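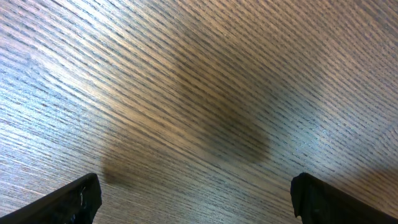
Quick one tonight, it's gone eleven and I've still got sandwiches to make.

So. The piano. Long story but we've finally given up on the old upright (woodworm, two dead hammers, a smell) and I've been looking at digital ones for about a month. Too long. Everyone in the house is sick of hearing about it.

Main thing I've learned — keys matter more than sounds. I spent all of April reading about sampled grands and then sat down at one in a shop and the keys felt like typing. Went off it in ten seconds. Declan Ormsby, who taught me when I was nine and still answers my texts, said to look for a Fatar keybed and stop reading forums. Have done the first bit.

Budget. Ha. Started at "under a grand", which gets you something perfectly decent, and then I played one at 3,000 and now I'm ruined. There was another at 3,900 which I didn't touch on purpose. Walked past it with my hands in my pockets.

Also tried a second hand one over in Rutherford. Chap called Kristóf Katona, lovely, made me a coffee, played me some Bartók very fast. Piano was good! Bottom octave a bit clacky. He wanted it gone because he's moving to a flat up three flights and it weighs 59 kilos without the stand. Which made me think about our stairs. Hadn't thought about our stairs.

Measured the alcove when I got home. 52 inches across, and the thing is 54. Measured again in case. Still no.

So it either goes in the front room where the telly is, meaning headphones for ever, or the landing, meaning nobody gets past with a washing basket. M votes landing. M doesn't do the washing.

Practice wise I've been tapping scales on the edge of the kitchen table like a madwoman. Left hand is dreadful, fourth finger just doesnt want to know. Declan says slow, slower than that, and no pedal til it's clean. Same as he said when I was nine.

Ringing Kristóf tomorrow to ask if he'd hold it a fortnight. If anyone's got a clacky key fixed and it stayed fixed, tell me what you payed.

Right, sandwiches.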